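Does a water filter jug make better tea?

Posted 18/08/2019

My sister-in-law swears by hers, and so does Delia Ursu from work, who bought a Zonon in April and has mentioned it most mornings ever since. The claim is that hard water ruins tea, and that a jug with a cartridge in it puts this right. We have very hard water in Malavham. I could be talked into it, but I wanted to see for myself first.

So I borrowed Delia's jug for 13 days. Same kettle, same loose Assam, same mug, four minutes on the timer. My husband made the cups and kept quiet about which was which, a thing he enjoyed far too much.

The scum went, I'll give them that. Tap water leaves that oily skin on black tea and the filtered water didn't, or hardly. As for taste, I preferred the filtered cup some days and the tap cup on others, and on the second Thursday I was quite sure of myself and quite wrong. With milk in I couldn't tell them apart at all.

Then there's the box, which promises "up to 100% more flavour". More than what? I wrote to the shop in Celtville and got a nice reply from a Viorica Tănase, who sent me the same leaflet I already had.
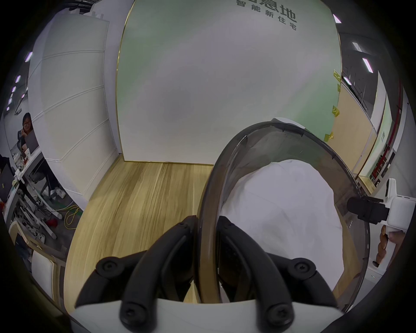 Is a jug worth buying if you only drink tea with milk? I'd say keep your money and descale the kettle more often, with plain citric acid from the baking shelf.

If you take it black, borrow one before you pay for one — the cartridges are where the cost is, and they want changing every month. Delia has hers back now. She says I brewed it too long.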